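Noltia releases version 3 of its grasp planner for cloth

Wednesday, January 1, 2025

The software company Noltia has released version 3 of Prurnia, its planning tool for robot arms that handle clothes and other soft goods. The new version is ready for download for all customers who have a support contract. Other users will get it in February.

The main change is in how the planner chooses the place to grasp. Older versions looked for the highest point of the cloth and sent the gripper there. This worked well with towels, but with shirts it often gave a grasp in the middle of the body, and the next step of the folding plan had to be calculated again. Version 3 first makes an estimate of the outline of the garment and then gives a score to points along the edge. The point with the best score is sent to the motion planner together with the angle for the approach.

Noltia tested the release in its laboratory in Hong on 461 garments, most of them T-shirts and light sweaters. According to the company, the planner was run 897 times in these tests, and all the logs are included in the download, also those of failed grasps. Users can replay a log in the viewer and see which points were rejected and for which reason.

The perception module was also changed. Dark cloth has been a known problem for customers, who reported that the depth data had holes in it and the edge was lost. The module now combines the depth data with the color picture before it draws the outline. If the two do not agree, the planner waits and asks for a second view from another angle.

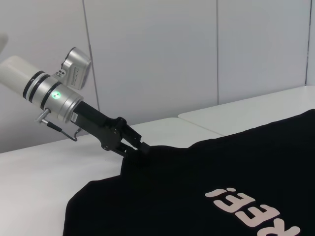 Prurnia treats a grasp as a short sequence with separate checks: approach, close, lift a little, and only then move. The small lift is new in this version. With a black T-shirt on a white table, the two fingers hold a fold at the upper edge and the cloth makes only a low peak under them, while most of the shirt stays spread on the table. The height of this lift can be set in the configuration file.

Customers who use Neltance, the older control package of the company, must update it before they install the planner. Old configuration files can be converted with a script, but the settings for gripper force have to be entered again by hand. Noltia will continue to support version 2 for 8 months.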